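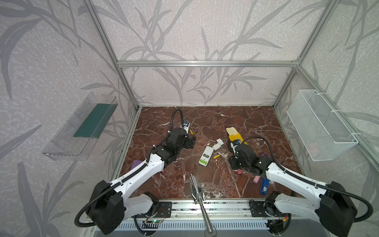
Fit-Out of an Open-Front Bench Enclosure for Small Items

Project report, Materials and Workspace Design
Submitted by: Krum Stojanović
Site: Fadstead teaching workshop

1. Scope

The project covers the interior of one bench enclosure: the work surface, the wall covering, and the storage fixed to the side walls. The aluminum frame was already standing in September and was taken as given. The bench is used for handling and putting away small objects such as batteries, cables, and flat boards. The work had to fit within the existing frame, with no new holes drilled in the extrusion.

2. Frame and walls

The frame is silver aluminum extrusion, open at the front. Vertical posts stand at the rear corners, and a crossbar joins them across the back. The inside width was measured between the side walls at the level of the work surface and came to 1399 mm.

The back and side walls are covered in a pale wallpaper with a large leaf and grass pattern in a darker gray. The paper is sold under the name Velent. Two other papers were considered. One had a small repeat and made it hard to judge where a thin cable ended and the print began. The other was plain white and showed every paste mark. The large print was kept for the following reasons:

- the single motifs are much bigger than any item handled on the bench
- the gray range is narrow, so colored items stand out against it
- joins between lengths are hard to find at normal viewing distance

Pattern matching at the corners was not attempted. The leaves run diagonally, and a full match would have wasted more paper than the budget allowed.

3. Work surface

The surface is a brown marble with pale veins, supplied by Mamani. It is polished. Yellow, pink, and green items are easy to see on it. Dark items are less easy, and a thin black cable is the worst case among the things normally kept here. White parts can be confused with a vein if they are narrow.

The polish makes wiping down simple. It also lets round items roll. A lip along the front edge was drawn but left out of the final fit-out, as it would have complicated cleaning. Cylindrical items are instead placed toward the middle of the surface and put away first.

4. Wall storage

Two containers are used, one on each side wall.

4.1 Left wall: a clear acrylic tray, open at the top, angled toward the center. The specified sheet thickness was 3 mm. Flat items stand upright in it, and their color can be read through the plastic without lifting them out. A dark green board is stored this way.

4.2 Right wall: a long white wire mesh basket, tied to the frame with white cable ties. Ties were preferred to brackets because the basket can be moved along the extrusion during testing. The drawing allows 111 mm of clear height above the basket for reaching in – less than this made it awkward to place an item without touching the wall.

5. Put-away trials

The layout was checked in 11 trials. In each one a mixed set of small items was laid out on the marble, then moved one at a time to the tray or the basket. Items were spread around the middle of the surface in no fixed order. Notes were kept on any item that was dropped, overlooked, or put in the wrong container.
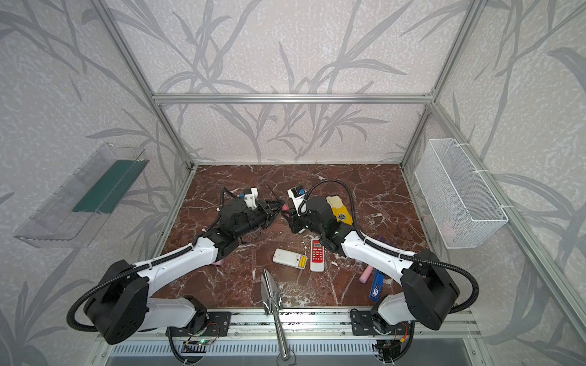 6. Results

Flat items caused no errors in any trial. The open top of the tray was easy to find, and the angle helped. Cables were the slowest item to put away, as a loose end tended to catch on the mesh. Winding the cable before lifting it removed most of the trouble. One cylindrical item rolled to the rear wall in the second trial and left a small dent in the wallpaper near the floor line.

7. Changes proposed

A clear strip along the base of the walls would protect the paper. Senine stocks a self-adhesive profile in a suitable length, and a sample has been requested. A finer mesh, or a liner in the present basket, should be tested with cables before the ties are replaced with permanent fixings. The marble and the tray need no change.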